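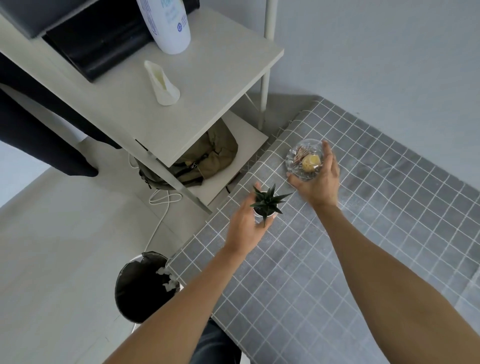 Wernosura Tabletop Code

The Wernosura Tabletop Code (usually just "the Wernosura") is a set of good-practice rules for recording people doing household jobs, so that robots can learn from the recordings. I look after this article on the Cillis wiki and I've worked to the code myself, so forgive me if I sound fond of it!

History

The code started out as a list taped to a door at Kabbaj, a small automation firm in Lelledham, and the first proper edition came out in February. The current one is dated 30 October 2023 and has 111 rules, which sounds like a lot, but plenty of them are one line long (rule 20 is simply "Sleeves up").

Main rules

Hands come first. Both should stay in view for as long as the job lasts, and anything you pick up should be held so that your fingers don't hide all of it – a pot from underneath, say, or a tub by its lid. You work at your normal speed, and if you fumble something you carry on, as a robot will fumble things too.

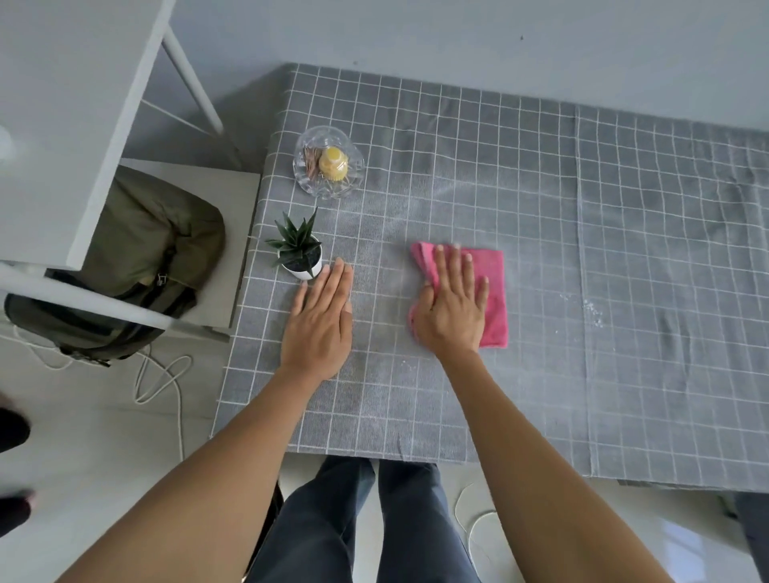
Wiping has a section to itself, and it's the bit I get asked about most. You keep the cloth folded and steady whatever you're cleaning with your free hand. Things standing on the surface may stay there, provided you wipe between them and don't sweep them along with the cloth. Crumbs are fine (I'd say they're welcome), and so is ordinary clutter nearby, because a robot trained only in bare rooms gets a nasty shock in a real one.

Each job is recorded 5 times, with the objects moved between goes.

Criticism

The usual grumble is that the code says very little about lighting. I also think the labelling section is too fussy – the approved word list runs to 986 entries, and I still couldn't find "doily" in it. A shorter list has been promised for the next edition.

See also

Cillis labelling guide
Recording consent forms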